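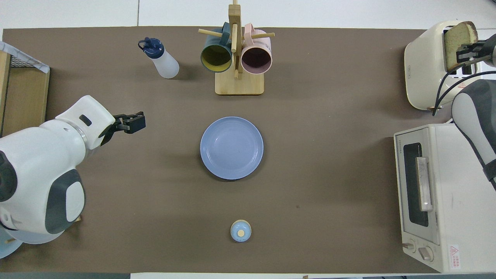 Do you need a different cleaner for every surface in the house?

Most homes can be kept clean with dish soap, white vinegar, baking soda, and one disinfectant for the few jobs that call for it.

I have held this view for a long time and I hold it more firmly after last spring, when I emptied the cabinet under my kitchen sink to fix a drip. There were two glass cleaners in there. There was a granite spray, left over from a house that had granite. There was a stainless steel polish, a cooktop cream, a wood soap, a bathroom foam, a shower spray that was supposed to be used daily and had been used for perhaps a week, and a jug of Flotomia floor concentrate with a crust around the cap. I added up what I could find on receipts and it came to $134. That was one cabinet. I live in a 2,000 square foot house with a husband, two kids, and a dog, and I would say we're an ordinary case.

I didn't throw it all out. I used it up, which took most of a year, and as each bottle ran dry I didn't buy another one. The house is as clean as it was before.

The cleaning aisle works by splitting one job into many. Kitchen grease is grease whether it's on a cabinet door, a stove knob, or the wall behind the trash can. A product that cuts it on one will usually cut it on the others. But a bottle that says "kitchen" and a bottle that says "cabinets" are two sales. The Ferrand near us has 71 feet of shelf for cleaners, which I know from a clerk who had just put new price strips on it. I asked him which ones he used at home and he said dish soap, mostly.

There are real exceptions. Natural stone should not get vinegar or any other acid. It etches, and the dull spot doesn't wipe off. Waxed furniture doesn't like much water. Raw meat juice on a counter is a reason to wash first and then use a disinfectant, and to leave the disinfectant on for as long as the label says. Most people spray and wipe in the same motion, and I did too for years. And bleach should never be mixed with vinegar or ammonia or with another cleaner you aren't sure about. Having eleven bottles under the sink makes that mistake easier to make.

I got an argument on this from Quentin Brunet, who cleaned offices in Wokton for many years and knows more about floors than I do. His point was that professional products exist for a reason. When you have a whole building to do before people come in at 7 a.m., a stronger degreaser saves you an hour. I believe him. He was paid by the job, and an hour mattered. I'm wiping down one kitchen after supper, and I can let a wet rag sit on a dried spot while I load the dishwasher. He gave me that one, though he still thinks I'm wrong about floors.

On floors, I use a small squirt of dish soap in a bucket of warm water, then go over it again with plain water. The second pass matters. Soap that dries on a floor leaves a film, the film picks up dirt, and then the floor looks dirty sooner and people go out and buy something stronger. I think a lot of sticky floors are really floors with too much cleaner on them. Flotomia asks for one capful to a gallon. I used to pour it straight from the jug and wonder why my socks stuck.
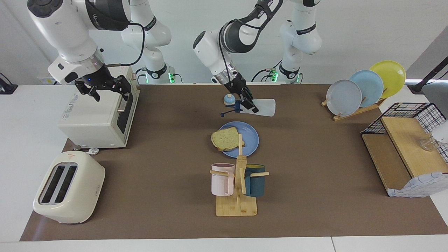 Small appliances are where I see the most money wasted. There are sprays sold just for them now, and wipes, and a Clandex kit that comes in its own zip pouch with a brush and a cloth. All of it goes on objects that are only dirty on the outside from hands and splatter. Take a toaster oven with a cream-colored body, like the one on that table. A light finish will show a greasy thumbprint sooner than black will, and people see the print and think they need a special product. What they need is a damp cloth with a drop of soap on it, then a clean damp cloth, then a dry one, all with the oven unplugged and cool. The crumb tray can soak in the sink. For baked-on spots inside I use a paste of baking soda and water, kept away from the heating elements, and I leave it for an hour. I have never had to buy anything for a toaster oven.

The other thing I'd say in favor of fewer products is that they make it easier for everyone else in the house to clean. My kids could not have told you which of those bottles went on what. They'd ask, or they'd use the wrong one, or they'd use not knowing as a way out of it. With one spray bottle of soapy water on the counter there isn't much to ask. My son is nine and he does the bathroom sink. He does it badly around the faucet, but he does it.

It also made me look at the cloths. I had been buying better and better sprays and wiping them off with old T-shirts that had gone smooth and just pushed things around. A stack of decent microfiber cloths, washed without fabric softener, did more for my windows than either glass cleaner had. If someone gave me twenty dollars to spend on cleaning I would put all of it into cloths and a good scrub brush.

People tell me they like the smell of the store products, and I don't have an answer to that. If lemon in the air makes you feel that the kitchen is finished, that's worth something, and it's your money. My mother felt that way about pine. I would only point out that smell and clean are separate, and that a strong scent can cover a sponge that ought to have gone in the trash.

I do keep one bottle I can't defend. It's a stainless steel polish, and I use it on the refrigerator in December before my in-laws come. Soap and water gets the door clean but leaves it a little streaky in the afternoon light, and the polish takes care of that. The bottle is on its third Christmas and still half full.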